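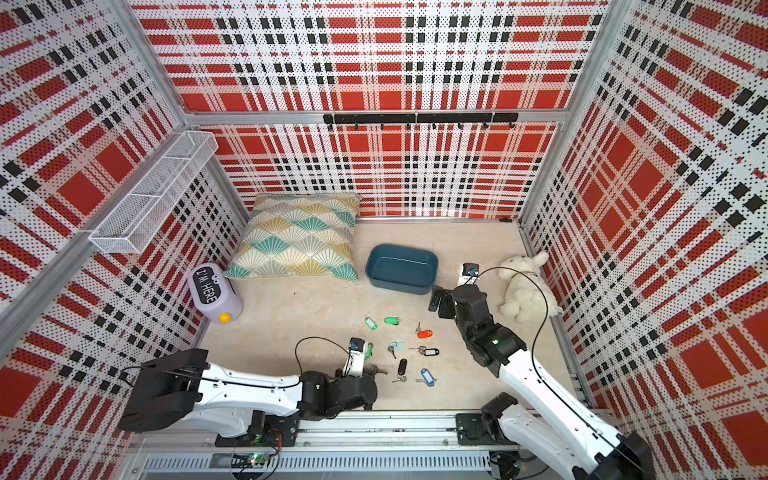
How to put in eye drops (and get most of it in the eye)

Quick version, typed between patients. Print it, stick it on the fridge.

Before you start
Wash hands, dry them on something clean.
Read the label. Right bottle, right eye. Sounds silly until you have three bottles with the same color cap.
Contacts out, unless you were told otherwise.
Shake only if the label says shake. Suspensions yes, most others no.

Putting the drop in
1. Sit down or lie flat. Head back, look at the ceiling.
2. Pull the lower lid down with one finger so it makes a little pocket.
3. Hold the bottle upside down over the pocket. Close, but tip must not touch the eye, lashes or skin.
4. Squeeze once. One drop. The eye can't hold two, the second just runs down your cheek.
5. Close the eye gently. No squeezing, no hard blinking.
6. Press a finger on the inner corner, by the nose, and keep it there for a minute or two. Keeps more of the drop in the eye and less down your throat.
7. Wipe off the extra. Wash hands again.

More than one kind of drop
Wait five minutes between bottles. Ointment goes last, always – drops wont get through it.

Shaky hands
Rest the bottle hand on your forehead or on the other hand. Or lie down, close the eye, put the drop in the inner corner, then open and let it roll in. Not perfect but it works for a lot of people, kids too.

Missed?
If you're sure none went in, try again. If you felt it land, leave it. Bottle kept in the fridge is easier to feel, but check the label alows it.

Drops during Ramadan
Ask us before the month starts, in February if you can. Timing can sometimes be moved around, depends on the drop. Please don't just stop glaucoma drops on your own, pressure can climb and you won't feel it.

When to call
Bad pain, sudden change in vision, swelling of the lids or face, redness that keeps getting worse. Trouble breathing – emergency number, not us.

Refills: Clirnmont office, extension 756. Leave name, drug, which eye.

Ghizlane Zerouali, eye clinic nurse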